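Folk dance and its audience: a study of the Tostness Gathering
Student project report, submitted 13/11/2025

1. Background

The Tostness Gathering is a small festival of folk music and dance held each January. It began as a single evening of dancing in the old corn hall and now fills a long weekend. Groups travel to it from outside the region, stay with local families and perform in schools as well as on the main stage.

My project looked at who comes to the Gathering and what they do once they are there. The organisers wanted to know whether the workshops, where visitors learn a dance from one of the groups, bring in people who would not buy a ticket for a concert. The only earlier work I could find was a short survey from 2000, which asked about parking and food and left out the programme altogether.

2. Method

I used a paper questionnaire with two pages. It was handed out at the doors of the corn hall and at the Trernenen chapel, where the smaller concerts take place. A box for completed forms stood next to the cloakroom in both buildings. In total 616 forms came back in a usable state. Forms with the first page left blank were not used.

I also carried out 34 short interviews. Most were with visitors, and the rest were with dancers and musicians from the Carkov and Akyol ensembles. The interviews were done in English, which made some of the conversations with the Akyol dancers shorter than I would have liked.

The answers were typed into a spreadsheet and sorted by age group, distance travelled and events attended. Written comments were read separately and grouped by topic.
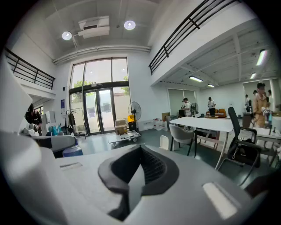

Sorting the comments took longer than typing up the rest of the form. Many people wrote about several things in one sentence, so a single comment could go into more than one group. I read all of them twice and changed some of my first choices on the second reading.

3. Results

Workshop visitors were younger than concert visitors and more of them lived in Tostness itself. Many had come with children. A large share of them had not been to a concert at the Gathering before, and several said the ticket price was the reason.

Concert visitors came from further away and tended to return every year. They knew the names of the groups and often had a favourite. The Carkov ensemble was mentioned most, mainly for its closing circle dance, which the audience is invited to join.

The dancers spoke more about the host families than about the stage. Two of them said they would like a longer gap between the school visit and the evening performance.

4. Limits of the study

Forms were only given out indoors, so people who watched the street procession and then went home are missing. Families may also have filled in one form between them. The chapel ran out of pens on the first evening and fewer forms were returned there.

5. Suggestions

A joint ticket for one workshop and one concert could be tried at the next Gathering. The questionnaire should be kept to one page and offered along the procession route. A translated version would help with interviewing the visiting groups.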